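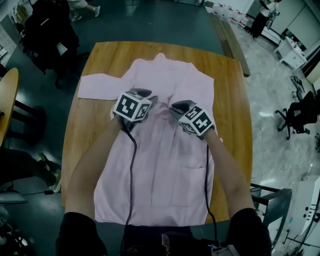

Mon 10 May

Shirt folding, hand-held pair. Second build of the grippers, same cubes as before.

Changes from the February build: new jaw springs, softer by a good bit, and the finger pads glued instead of screwed. The old screws kept catching on placket edges. Alfie Crabtree printed the cube mounts again with thicker walls after the left one split along a layer line. They went on without any filing.

Started on the pink long-sleeve with the chest pocket. It's a nuisance to pinch flat. With the old springs the jaws skated over a single layer and came up with nothing. With the softer ones you can press down, let the fabric ruck up between the fingers and then close. Takes a bit of practice. Pressing too hard pins the shirt to the table and then there's nothing to gather.

Order I've settled on: one sleeve in along the body, then the other, then hem to collar. Keep to that for the whole set. Asger did a few the other way round last week and we couldn't use them alongside the rest.

Logged 60 folds before lunch. Threw out 20, nearly all for lost tracking. It goes when I roll my wrist inward at the end of the second sleeve and the cubes turn away. Asger Brynjólfsdóttir thinks it's a calibration fault on the left side. I think it's my wrist. We'll run the board again tomorrow and see who's right.

Cables. Still too long. The left one loops down over the shirt and drags the near side of it when I reach forward. The right one hangs down past the side of the shirt and mostly behaves. Tried taping the left to my forearm, came off in ten minutes. Next thing to try is a clip on the strap at the waist and a shorter run from there. There's a reel of the thin black stuff in the Overgaard drawer, please don't use it up.

Log file for the session is Rondlow 882. The clock on the left gripper was roughly 3 seconds behind when I started and I didn't notice until the second batch, so the first batch needs shifting before anyone merges it. I've put a note in the folder.

To do:
Reprint the left trigger, it has a burr
Clip for the waist strap
Run calibration board, both sides
Ask Husach whether the stiffer pads come in the narrow size
Dark shirts next, then the towels

Left gripper is on charge by the sink. Right one is in its box.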